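Search this site Search Go
Household Skills for Moving On, Unit 201
Handout 3: The box of small things
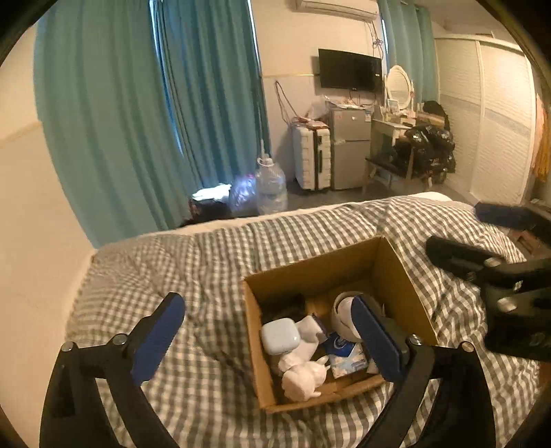 Lumturie Gashi wrote to me after the last session to say that her box of odds and ends had followed her through two flats without once being opened, and could we please do something about that. Yes, Lumturie, we can! This whole handout is for you, and for the rest of you who went quiet when I asked who had one.

I'm talking about the stuff that has no proper home. Tissues, a little case for something or other, a round pot with something in it, a small animal you can't part with. It isn't kitchen, it isn't clothes, and it gets swept into cardboard at the last minute while the van's outside.

So, what I'd like you to try at home.

Put the box on the bed. I'm a great believer in the bed. You've got a big soft surface, nothing rolls far, and you have to finish before you can go to sleep (I've been caught out by that one at midnight, more than once). A plain cover is easiest for spotting tiny bits, but a checked quilt does perfectly well and you can even use the squares to keep your piles apart if you're that way inclined. I am.

Leave the flaps open and look in before you touch anything. Stojan Petek tips his straight out and swears by it, and we had a good argument about this in class. I still say look first. The dark things in the back corner are the ones you'll forget, so reach for those before the nice shiny ones at the front.

Then three piles:

Daily. Anything you'd miss by tomorrow night. A packet of tissues goes here every time, and it goes back in last so it's on top.

Shelf. Ornaments, figurines, pots that are nice to look at. Wrap anything with ears, handles or legs sticking out, as those go first. I use socks. You've got to pack the socks anyway!

Don't know. Be generous with this one. Write the date on an envelope, pop the bits in and open it again in September. Last year mine had a key in it that fitted nothing in the house, and I kept it for another year, so I'm no example to anybody.

On cases and pots with lids: open every single one. Nathalie Ross found her spare earrings in a pot she was about to give away. And if a pot's open and has lost its lid, stand it upright against a side of the box and fill the middle with something soft, so it can't tip.

Repacking. Flat and heavy at the bottom, round things in the corners, soft things in the gaps. Don't fill above the edge. A half-full box is fine for short trips across town, but for anything longer stuff the top with a jumper or it'll all slide about and you'll hear it at every roundabout.

Label two sides, not the lid, because you'll stack something on the lid. "Small things, bedroom" is plenty. Borislav Perić wrote "misc" on all of his and I think he's still looking for his nail scissors.

For next time: bring one box, any size, and be ready to tell us what went in which pile. We're in room 41, same as before. If you missed Handout 2 (kitchen drawers), ask me for a copy.

Notes last changed 29/03/2025

We use cookies to remember your settings. Accept Manage choices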